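Plastic Bowls and Cups: Questions We Keep Getting

Why are there rings in the bottom of my bowl?
They're molded in. Scrubbing them for 45 minutes will not help, though we admire the effort.

Can I put Wikska pieces in the dishwasher?
Top rack, yes. The bottom rack is where bowls go to become ashtrays.

My greens don't match. Is one of them a fake?
No. Color shifts between batches, and some lean yellow – call it lime and move on. 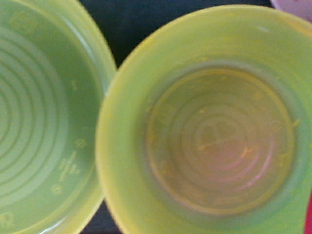

What does the tiny raised lettering say?
Mold and material codes. Bring a flashlight and low expectations.

Do you sell single cups?
Yes, from November. Ask for Gumaro.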